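Speaker notes: What we can say in the first two hours

Slide 1. Good morning. Thank you for coming at 9 on a Wednesday. I will speak for 20 minutes and then we take questions. (Drink water. Speak slowly.)

My subject is the time after a serious crime, when police have detained a person and the newsroom wants a name. I take one case, the fire at the Cleltetti warehouse in Keltoldale. It was a local case, and for this reason we can see every step.

Slide 2. The timeline. The fire started in the evening. After 2 hours the police said that a man was "helping with the inquiry." Our website wrote "arsonist arrested." Please look at these two phrases for a moment. The police did not say arson, and they did not say arrested.

Slide 3. The man was released in the morning without charge. Our first text had been shared 2328 times. The correction was shared 165 times. (Pause here. Let them read the numbers.)
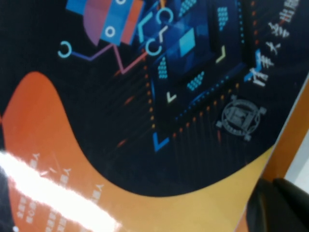
The night editor objected when I showed these numbers in the newsroom: we had two sources, both inside the station, and every other outlet was already running it, so what exactly should we have waited for? I think this is a fair objection and I do not want to make it small. My answer is that both sources had heard the same radio message. Two people who repeat one message are one source.

Slide 4. What we changed at the Nalto desk. We write "a man was detained," and we write who says so. We do not publish a name before a charge, unless the police ask the public for help. When the police change their statement, the change goes in the first sentence of our story and the old headline is replaced.

Slide 5. Dvořáček, the bakery next to the warehouse. It was closed for the whole of August, and people still wrote that the owners were involved. We never printed this, but we left such comments open under our article. Now comments are closed on stories where a person is in custody.

Questions. If somebody asks about the court case, say that it is still open and go to the next question.

Comments (3)

deskchair_k
Good notes. Do you keep the old headline in the page history?

Marrow
The part about two sources with one radio message should be printed on the wall.

pn_reader
I live in Keltoldale. The correction never reached my street.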